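Besuch bei Jarkwood: Ordnung aus der Kiste?

Zum Tag der offenen Tür bei Jarkwood bin ich mit Vorbehalten gefahren. In der Einladung stand etwas von »Aufbewahrung neu gedacht«, und wer schon einmal versucht hat, Spielzeug dauerhaft in Kisten zu halten, liest so etwas mit hochgezogener Augenbraue. Der Eintritt war frei, das Parken kostete 8 Euro. Am Donnerstagnachmittag war der Andrang überschaubar, die Schlange vor dem Kaffeewagen ausgenommen.

Der Rundgang beginnt in Halle 3 mit einem Vortrag zur Firmengeschichte, den man sich sparen kann. Danach geht es zu den Vorführtischen. Dort wird mit kleinen Bauklötzen ein- und ausgeräumt, und die Behälter aus der Reihe Skallex sollen zeigen, was sie taugen.

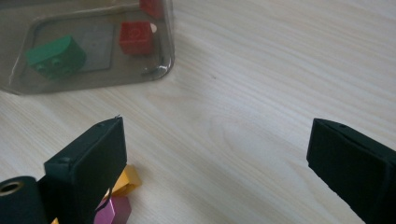 Bauklötze im getönten Behälter, Vorführtisch in Halle 3

Zum Kunststoff: Er ist rauchig-braun getönt und durchsichtig, man erkennt also, was drin liegt. Das ist ein Vorteil gegenüber den blickdichten Boxen, die bei uns im Keller stehen. Ob die Tönung sein muss, ist eine andere Frage. Rot und Grün kommen noch gut heraus, aber bei einer vollen Kiste mit Kleinteilen möchte ich das erst sehen. Außerdem spiegelt der Rand kräftig. Die Vorführerin, Sânziana Sârbu, meinte, das falle im Alltag kaum auf. Sie räumt allerdings auf einem hellen, leeren Holztisch aus und nicht unter einem Etagenbett.

Beworben wird das Modell Fludgate mit einem Fassungsvermögen von 40 Klötzen. Welche Klötze gemeint sind, steht nirgends. Bei Würfeln mag man das ausrechnen können, aber in Kinderzimmern gibt es eben auch Bögen, Räder und Figuren mit abstehenden Armen. Auf meine Nachfrage bekam ich einen Prospekt mit der Bestellnummer 2173 und den Hinweis, am Stand nebenan gebe es Luftballons. 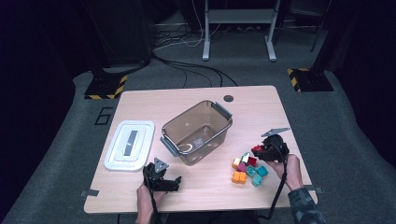

Seite zuletzt geändert: im März

Brauchbar fand ich die Verschlüsse. An den beiden Enden des Behälters sitzt je eine graue Klappe, die den Deckel halten soll. Der Deckel selbst ist weiß und flach, mit erhöhtem Rand und vertiefter Mitte. Zum Stapeln leuchtet mir das ein, zum schnellen Aufräumen weniger: Kinder werfen die Klötze hinein und lassen den Deckel daneben liegen. Erwachsene übrigens auch. Wie lange die Klappen halten, wollte man mir nicht schriftlich geben.

Zum Vergleich hätte ich gern die Kisten von Strömberg danebengestellt, die im Prospekt als »herkömmliche Lösung« abgetan werden. Sie waren nicht aufgebaut. So bleibt es beim Urteil des Herstellers über sich selbst, und das fällt erwartungsgemäß freundlich aus.

Mitgenommen habe ich den Prospekt und einen Kugelschreiber, gekauft habe ich nichts. Wer ohnehin in der Nähe ist, kann sich die Tische ansehen und die Klappen selbst ausprobieren. Den Vortrag am Anfang darf man auslassen, der Werksverkauf hat einen eigenen Eingang auf der Hofseite.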